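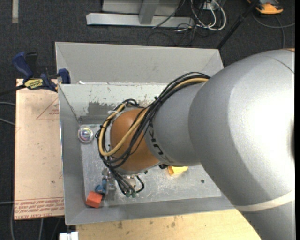

What shape of bin makes it easiest to find small toys and blocks that have all been tipped in together?

A wide, shallow one with sloping walls. Small things slide back toward the middle of the floor, and your hand can reach into the corners without scraping your knuckles.

That's the short version of our term project, and I'm going to spend the rest of this report on the long one. I worked with Refugio Huerta, and Quyên Ung was our supervisor (she also lent us half her kids' toy shelf, so thank you Quyên, and thank you to the kids!). We started in April 2023 with a much bigger plan involving the whole toy library at Gusalcombe, which got trimmed down pretty quickly once we saw how long one round of sorting takes.

Why toys? Refugio used to help out at the toy library and his least favourite job was the returns table. Everything comes back mixed. You get blocks, balls, bits of animals, odd little plastic pieces that belong to some game, and they all get dumped into whatever container is closest. Then somebody has to dig. We wanted to know if the container makes the digging better or worse.

The bins

We compared 4 of them. The first was a deep plastic tub with straight sides, the kind everybody has in the garage. The second was a grey metal bin with wide sloping walls. The third was a cardboard carton from Skirnberg, and the fourth was a low wooden drawer that Refugio pulled out of an old desk. I was sure the drawer would win. It's flat, you can see everything, what could go wrong?

The toys

Our set had 37 pieces in it. I tried to get a good spread of colours and shapes: plain blocks in red and yellow, clear balls, and a handful of blue bits that don't stack or roll or do anything sensible. The clear balls turned out to be a pain in every single bin. They pick up whatever colour is next to them and your eye just skips over them. I'd lose one, swear it was gone, and find it against the wall ten seconds later.

What we did

One of us tipped the set in and gave the bin a shake. The other one stood facing away, then turned around and had to pull out whatever was on the card, one piece at a time. We swapped jobs after each round and did 26 rounds altogether. I timed on my phone and Refugio wrote it all down in a Đàm notebook that now has coffee through most of the middle pages. Sorry to whoever marks the appendix.

The first 2 rounds don't count. We hadn't agreed on what "found" meant — I was calling it when I touched the piece, Refugio was calling it when the piece was on the table — so our times were all over the place. After that it was always on the table.

What we found

The tub was the slowest, no surprise there. Things pile up, and the small pieces work their way down to the bottom where it's darkest. The carton was a bit better but the flaps kept folding in and Refugio got really cranky with it.

The drawer did well for blocks and badly for balls. They roll straight into the corners and stay there, and the corners are tight enough that you end up pinching with two fingertips. The sloping bin was quicker for almost everything. A block lying on the floor near the edge still has loads of room around it, so you can come at it from above or from the side. It's also the loudest by a mile. Tipping a set of hard blocks into bare metal in a shared study room did not make us popular, and we finished up with a folded tea towel under the thing.

One odd result I still can't explain: yellow pieces were found faster than red ones in every bin except the drawer. Refugio thinks it's the lamp. I think it's the wood, which is a sort of orangey brown and maybe hides the yellow. We ran out of time to check.

Things I'd change

I'd want more people doing the digging. With only the two of us, we both got better as we went along, and by the end I knew the set by heart. I'd also try a liner. Quyên suggested the felt sheets from Jundora, cut to fit the floor of the bin, and a pale colour might help with those clear balls as well.

Refugio is taking the drawer home. The toy library has asked to see our times in July before they order any new bins, so I'm typing up the notebook now, coffee pages included.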